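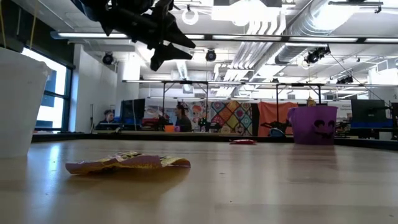
Week 6 handout: Perception for pick-and-sort
Instructor: Funmilayo Ogbonna. Lab sessions: Aleksi Harju.

Reading before lab: chapter on segmentation, up to the part on loss functions.

1. Detection
Candy wrappers are a hard case for a detector. They have no fixed shape, and a shiny surface changes color with the viewing angle. A glossy tabletop adds reflections and shadows that can end up inside the mask. Check your masks by eye before you trust the score.

The Gaber set has 2,118 labeled images. Train on 2,000 and hold out the rest. Do not tune on the held-out images.

2. From mask to grasp
Grillix takes a mask and a depth image and returns a list of grasp poses. With a two-finger gripper we want the fingers to close across the narrow side of the object. On a crumpled wrapper the narrow side is often a raised fold - look for local height, then fit the angle.

Drop any pose where a fingertip would go below the table plane.

3. Planning
Buckets go into the planner as solid cylinders, a little wider than the real rim. Plan to a point above the rim, open, then back out the same way.

Homework 4
Write the filter for section 2 and run it on the Binik logs. Report how many poses it removes and show 2 cases where it removes a good one. Due 12 May 2026, before lecture.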